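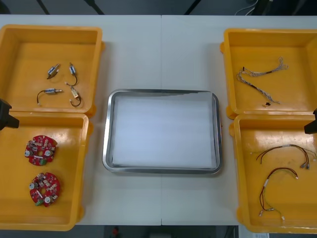
Rirusier farrowing crate heat pad, two-litter size

Product group: Pig housing > Farrowing > Creep heating
Stocked at: Giltthorpe and Bendstead

The Rirusier pad is a water-heated floor panel for the creep area of a farrowing pen. It sits level with the slats and gives newborn piglets a warm place to lie away from the sow. The two-litter size fits across the dividing wall between neighbouring pens, so one panel serves both creeps from a single pair of pipe connections.

The top is moulded in one piece with a fine raised pattern for grip. There are no screw heads or joints on the lying surface, and the corners are rounded for washing down. The underside is insulated and closed off, so slurry cannot get into the core.

Details

Order code: RR-2L
Heating: warm water, closed circuit
Connections: two, both at the same end, supplied with blanking plugs
Slat fixing: clips for cast iron or plastic slats (state which when ordering)
Colour: dark green
Dividing wall slot: included, can be left covered if not needed
Cleaning: cold or warm pressure wash, normal farm disinfectants
Guarantee: two years on the panel, one year on the fittings

What comes in the box

One panel, one set of slat clips, two pipe tails, two blanking plugs, fitting sheet. Pipe, pump, mixing valve and controller are sold separately. If you already run a warm water circuit for another make of pad, send us the pipe size and we will tell you which adaptor to order.

Running temperature

Most customers bring the creep up to temperature the day before the first sow is due and step it down as the litter grows. The controller (order code RR-C) does this on its own once you enter the farrowing date for the room. It holds up to 14 separate curves, so rooms on different weeks can run from the same board. It can also be set by hand.

Check the surface with a contact thermometer at both ends of the row after fitting. A difference between the first and last panel usually means air in the line or a flow rate set too low. Bleed the circuit before changing anything on the controller.

Sizing a system

One pump set will supply up to 10 two-litter panels. Larger rooms need a second set or the bigger pump (RR-P2). Tuấn Đoàn in our Bendstead office draws up pipe layouts without charge for orders of a full room or more. He will need a floor plan with the pen sizes, the position of the boiler or heat pump, and the type of slat.

Fitting

The panel drops into the same opening as the slats it replaces. Two people can manage it without lifting gear. Support beams must be sound and level, and any that are badly corroded should be replaced first. Do not cut or drill the panel. Connect the pipes before the clips go on, fill and bleed the circuit, then look for leaks with the panel still raised at one end.

We can fit for you in most areas. Ask for Zuleica Sales at Giltthorpe. Rooms have to be empty and washed before we arrive.

Delivery

Up to four panels go by carrier. Larger orders come on a pallet, and we need a forklift or loader on site to take it off. Pallet orders over £2000 before VAT are delivered free to the mainland.

Spares

Slat clips, set: RR-31
Pipe tail, each: RR-32
Blanking plug, each: RR-33
Cover for dividing wall slot: RR-36
Controller sensor with lead: RR-C4

The older sensor, RR-C2, was discontinued in September. RR-C4 fits the same socket.

Prices and stock on this page were last checked on 2024-10-09.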